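Greltton flower market is staying put

16/09/2018

Good news, and I've been dying to share it! The Saturday-style flower stalls in Greltton aren't moving out to the Rivas lot after all. The town got 181 letters (one of them mine, four pages, sorry) and dropped the plan last night.

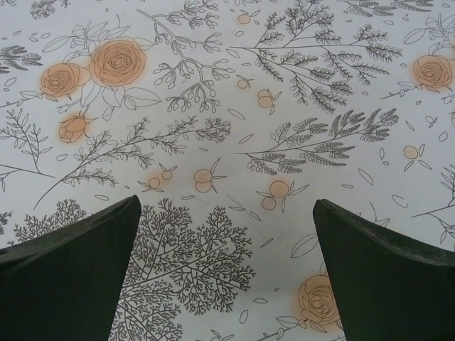
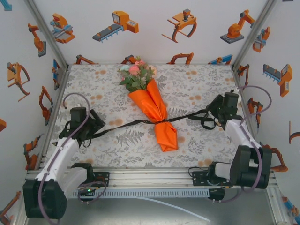 Pink roses in orange paper
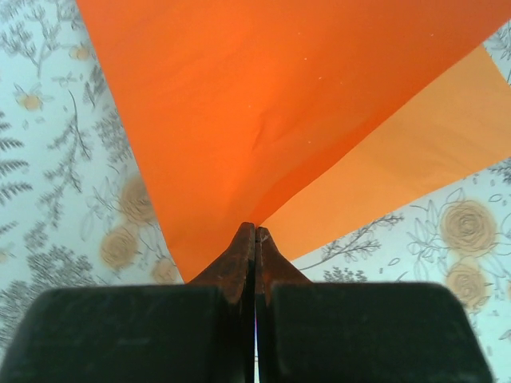
Begoña Olmedo, who has sold there since June, told me she'd already paid 200 dollars for a new sign with the Rivas address on it. Ouch! She's hoping the printer will take it back. Stall fees stay the same through winter, and parking on the church side is still free until noon.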